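Zutel Packing Support Project
Progress report to the Bergeron Fund, March
Prepared by Innes Skinner, Project Lead

1. Purpose of the grant

The grant supports the introduction of robotic handling for small packaged goods at Zutel, and a study of how the change affects the staff who now do this work by hand. Furkel supplies the control software. Jerell advises on working conditions.

2. Work in this period

Handling trials continued with mixed packets. Items in thin, crumpled wrapping remain the most difficult to grasp, and most of the period was spent on them. The cardboard organiser with open compartments has been kept as the standard layout for the trials. 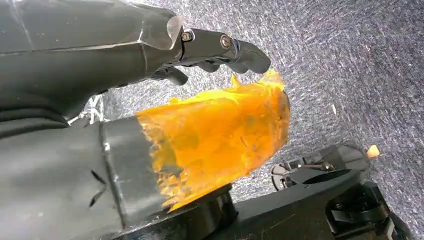
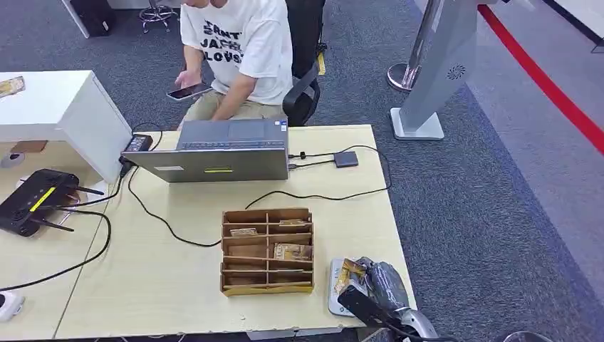
Sorting trials will move to the packing room once the revised grip settings have been accepted. Furkel delivered the first version of these settings late, and 2 planned sessions were lost as a result. They have been added to the next period at no extra cost to the Fund.

3. Effect on staff

All 42 packing staff have been briefed. Three have moved to operator duties for part of each shift — setting out items, stopping the arm when needed and recording failed grasps. They report less repeated reaching, but more time seated and more attention given to a screen. Jerell has advised a change of task every 30 minutes, and this has been written into the shift plan.

Some packers have asked whether operator duties will be paid at a higher grade. Zutel has not yet given an answer. We consider that this should be settled before the move to the packing room — staff have been patient, and further delay would harm their goodwill.

4. Next period

The project will complete the postponed sessions, train a second group of operators and submit the revised shift plan to the Fund for comment. No change to the budget is requested.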